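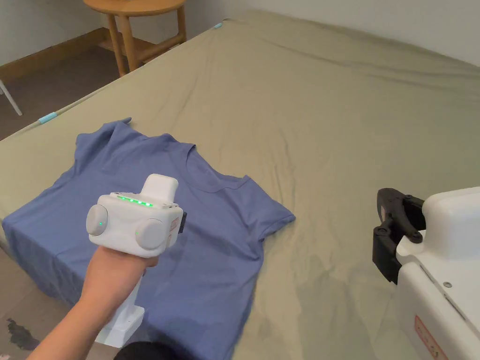

**Zorkeo issues setup and care procedure for its hand-held gripper cell**

11/09/2025 - Zorkeo today released the written procedure by which its garment handling cell is prepared, checked and kept in working order. The cell, known within the company as Miah, is used to record the handling of everyday clothing on a bed, and the procedure applies to every site where a Miah cell is installed.

The document replaces the installation notes issued in January. It was prepared by the company's equipment group under Yoon-hee Gil, head of field equipment, and reviewed by Uvament, which supplies replacement parts and carries out bench repairs under a service agreement.

"The earlier notes told our operators how to switch the cell on," said Ms. Gil. "They had very little to say on how to leave it fit for the next person, and most of the service requests we received came from that gap."

**Preparing the cell**

Under the new procedure, the operator makes up the bed with a plain sheet and lays out one garment before the grippers are picked up. A T-shirt is the standard garment for the opening check. Each gripper is then held over the bed and its green light strip is looked at from above. A gripper whose strip is dark or flickering is set aside and tagged, and work does not begin with a single unit.

The black fingers are opened and closed five times without cloth, and then closed on the garment itself. Operators are asked to watch for fabric catching at the joints - the most frequent fault reported under the January notes - and to stop if the two fingers no longer meet squarely.

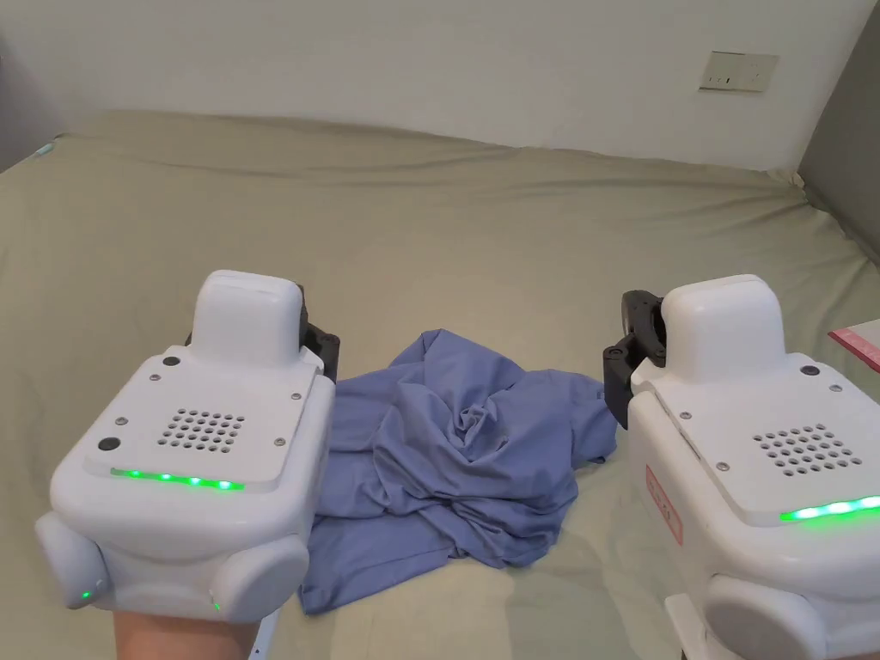

The check ends with both grippers brought to the garment from opposite sides, fingers facing each other, so that any difference in their action can be felt by the person holding them. Two full passes are required. If the grippers do not agree on the second pass, the pair is taken out of use together and sent to the bench as a pair.

**Care and repair**

Housings are wiped with a dry cloth at the end of each session. Lint is removed from the fingers with a soft brush, and sprays are not permitted near the top plate. Screws on the plate may be checked by hand for looseness but may be tightened only by trained staff, using the driver supplied in the service kit (part 1773).

Labels must stay on the housing and must remain readable. Kwabena Agyeman, service manager at Uvament, said that units arriving without them take longer to return. "We match every repair to its record by the label," he said. "When it has been peeled off, we have to open the unit before we know what we are looking at."

Worn fingers are replaced in sets. Sites are to hold two spare sets at all times and to report to Zorkeo when one has been used.

**Availability**

The procedure takes effect at the Eluncombe site immediately. Training there will be led by Jae-hoon Pyo, and other sites will receive the document with their next parts delivery. Printed copies may be requested from the equipment group.

Press contact: Ajith Namboodiri, Communications Office, Zorkeo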